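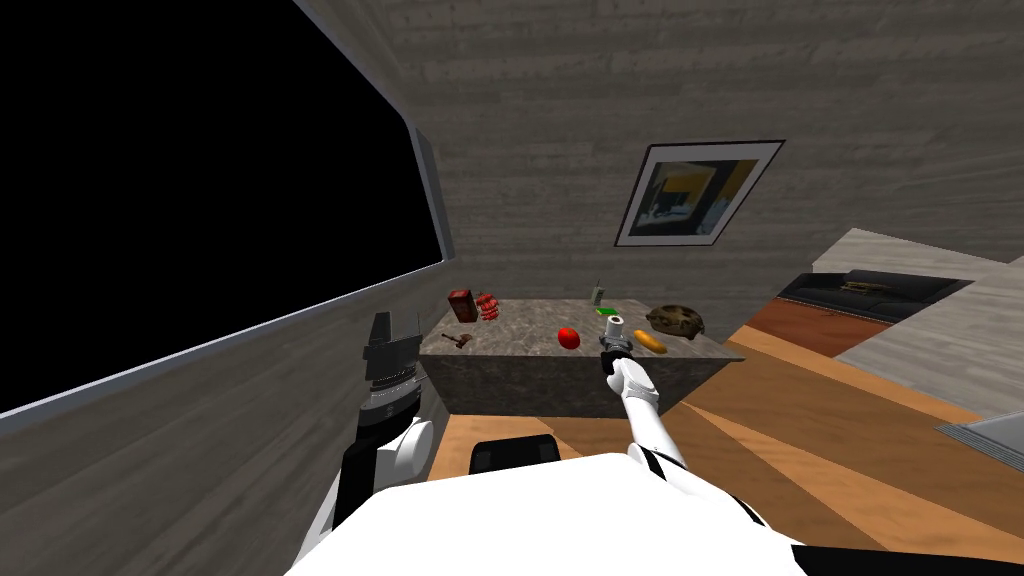
Gray walls, marble counter.

Kitchen plans, month two. Budget was 500 for paint and bits. Ha. The Holub sample cards came in April and I still havent picked. Everything looks green after 4 pm.
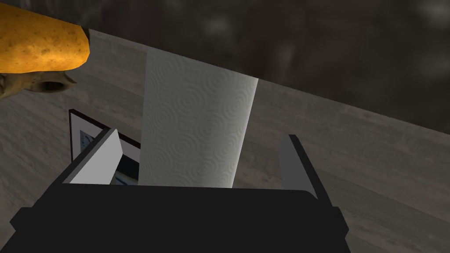 Do you prime over old gloss?
Sand it first, then one coat of primer, left overnight.

Learned that on the pantry door. Peeled like a sunburn - whole panel, one pull. So the door is off again and leaning in the hall, where I
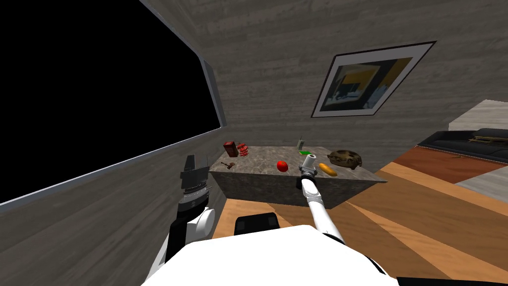
walk into it every morning. Two bruises so far. Hinges soaking in a jam jar, screws somewhere.
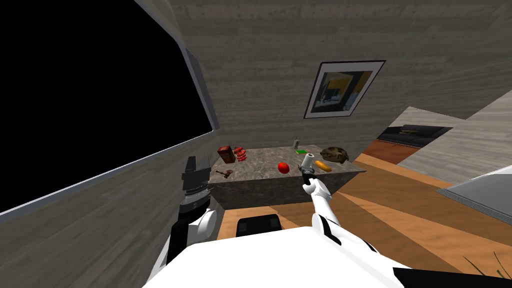 Still stuck on wall color. Cream feels safe, dark blue feels like a lot of work. Then there's gray wood grain behind gray marble, and I keep coming back to that, tho maybe with a warmer floor. Ordering teh Grukgate tester tonight. More when it's dry.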